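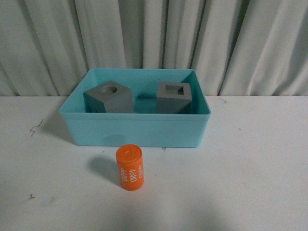 Zwei graue Klötze in der türkisen Wanne: links mit rundem, rechts mit eckigem Loch.

14. Dezember 2021 – von der Lokalredaktion Mulmont
Lesezeit: 4 Minuten

Spielzeugverleih Ullance sucht Paten für seine Steckspiele

Mulmont. Wer in diesen Tagen am ehemaligen Postgebäude in der Mengstraße vorbeikommt, sollte ruhig einmal die Tür aufmachen und hineinschauen. Der Spielzeugverleih Ullance hat seine Regale umgeräumt, und gleich im vorderen Raum liegt nun alles bereit, was sich stecken, stapeln und sortieren lässt – eine Abteilung, die bei den Kleinsten schon lange besonders beliebt ist und die bisher ein wenig versteckt hinter den Brettspielen untergebracht war.

Insgesamt 939 Spiele und Spielsachen stehen mittlerweile im Verzeichnis des Verleihs, und 616 davon waren in diesem Jahr mindestens einmal außer Haus. Das ist für eine Einrichtung, die im März noch überlegen musste, ob sie ihre Öffnungszeiten überhaupt halten kann, eine wirklich schöne Zahl, und im Verein freut man sich sichtlich darüber.

Neu im Bestand sind graue Steckklötze, die in den bunten Kunststoffwannen aufbewahrt werden, in denen sie auch ausgeliehen werden. Jeder Klotz hat oben eine Öffnung, mal rund, mal quadratisch, und die Kinder sollen herausfinden, welches Teil in welches Loch gehört. Das klingt einfach und ist es für Erwachsene natürlich auch, aber wer einmal einem kleinen Kind dabei zugesehen hat, wie es einen eckigen Stift mit großer Geduld immer wieder über das runde Loch hält, der weiß, wie viel Arbeit darin steckt (und wie groß die Freude ist, wenn es dann doch klappt). Dass die Klötze alle in einem schlichten Grau gehalten sind, ist übrigens Absicht: Die Farbe soll nichts verraten, es zählt allein die Form.

Entworfen wurden die Teile in der Werkstatt Flarnirer, die dem Verleih schon früher mit Ersatzteilen ausgeholfen hat, wenn wieder einmal ein Würfel oder eine Spielfigur unter irgendeinem Sofa verschwunden war. Geplant sind zunächst 21 Sets. Damit sie über die Jahre vollständig bleiben, sucht Ullance nun Patinnen und Paten, die jeweils ein Set betreuen, also nach der Rückgabe nachsehen, ob alles da ist, die Teile abwischen und die Wanne wieder ins Regal stellen. Der Aufwand liegt bei etwa vier Stunden im Jahr, und Vorkenntnisse braucht es keine.

Ausgeliehen werden können die Steckspiele wie gewohnt für drei Wochen, eine Verlängerung ist möglich, solange niemand anderes vorgemerkt ist. Über die Feiertage verlängert sich die Frist von selbst – man muss also nicht zwischen den Jahren noch schnell in die Mengstraße laufen. Familien, die noch keinen Ausweis haben, bekommen ihn direkt am Tresen, und wer das Spiel erst einmal ausprobieren möchte, darf sich gern an den Tisch im vorderen Raum setzen.

Wer eine Patenschaft übernehmen möchte, trägt sich in die Liste ein, die dort am Tresen ausliegt, oder wirft einen Zettel mit Namen und Telefonnummer in den Briefkasten neben der Eingangstür.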